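Verkau: recetas sin carne para gente que no quiere dar explicaciones

LÉEME del conjunto de datos, versión 4

Qué es esto

Verkau es una colección de 356 recetas de legumbres, verduras y cereales, pasadas a un formato que un ordenador puede leer sin enfadarse. Empezó como una hoja de cálculo para decidir qué cenar y ha acabado teniendo un LÉEME, que es lo que les pasa a las hojas de cálculo cuando se las deja solas.

De las 356 recetas, 318 son veganas. Las demás llevan huevo o queso y están marcadas como tales. Ninguna lleva jamón, tampoco «un poquito para dar sabor».

Contenido

recetas.csv – una fila por receta: título, raciones, minutos, dificultad.
ingredientes.csv – una fila por ingrediente, con más de 1000 filas y demasiadas maneras de escribir «calabacín».
huella.csv – emisiones estimadas por ración, en gramos de CO2 equivalente. Léase antes el apartado de limitaciones.

Las cantidades están en gramos y mililitros. El «chorrito» se ha convertido en 10 ml por decreto, y la «pizca» sigue siendo una pizca porque algo había que respetar.
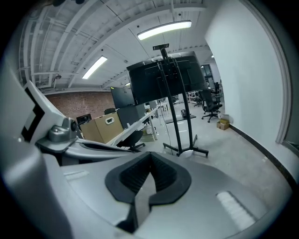 La columna dificultad va de 1 a 4. El 1 es abrir un bote de garbanzos. El 4 es hacer seitán en casa, con todo lo que eso supone para la convivencia. Los valores los puse yo, un domingo de ánimo cambiante o varios, así que conviene no publicar nada serio basándose en ellos.

Procedencia

La mitad larga viene de los cuadernos del comedor Pusum, que cedió sus menús en abril con la condición de que corrigiera las faltas. El resto son recetas propias o enviadas por lectores del blog Grisilel. Las variantes del gazpacho pastor están agrupadas bajo la etiqueta Pastor, todas sin carne, y ya he recibido los correos correspondientes.

Limitaciones

La huella no incluye el transporte hasta casa ni el horno encendido «por si acaso». Hay mucha lenteja y poca fruta. Los tiempos suponen que las legumbres ya estaban en remojo – suposición optimista, lo sé.

No hay datos nutricionales. Si alguien pregunta por las proteínas, que mire la columna de legumbres.

Licencia y cambios

Uso libre citando la fuente. Para corregir una receta, abrid una incidencia indicando el número de fila. Las incidencias sobre si la tortilla lleva cebolla se cierran sin leer.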